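Planning the Purchase of a Countertop Robot Arm

Household and Kitchen Guidance — Equipment Planning Series

The following guidance is issued to households and small shared kitchens that are considering a robot arm for counter work. Readers are advised to settle the budget in writing before requesting a quotation.

Begin with the counter. Measure the clear depth from the front edge to the wall, and then measure again with everything left where it usually stands. A counter that is 63 centimeters deep on paper may offer far less once the toaster, the jars and the paper towels are in place. Mark the cutting board's usual position with tape and take the arm's reach from that point.

Allow for cables. Power and control leads need slack at every joint, and clips should be priced with the arm. A lead must never rest against a toaster or toaster oven that is in use.

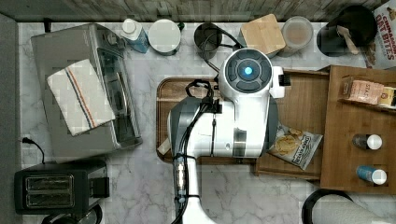
Set aside a separate sum for mounting. In the Vostthorpe district kitchens, the bracket, the clamp and a reinforcing plate came to $157 for each station, and the plate had been left out of the first estimate. Stone counters should not be drilled until the installer has confirmed the thickness.

Ask the supplier which items are included in the quoted price. Grippers, spare pads and the emergency stop are often listed separately. Ekar supplies the stop button with the arm; Brarnano quotes it as an accessory. Agathe Carré, who reviews quotations for this series, recommends requesting both prices on one sheet.

Reserve $700 for the first year of upkeep. This covers one service visit, replacement pads and cleaning covers. Households that cook daily should order a second set of covers at the outset — delivery can take until February if the order is placed over the holidays.

Decide who will be trained. Two adults per household is sufficient, and each should be able to stop the arm, release a held item and wipe down the joints safely.

A planning worksheet is available from Sreekumar Kurup at the Siliņa office. Completed worksheets are returned with comments within 80 hours.

Revised January 1, 2019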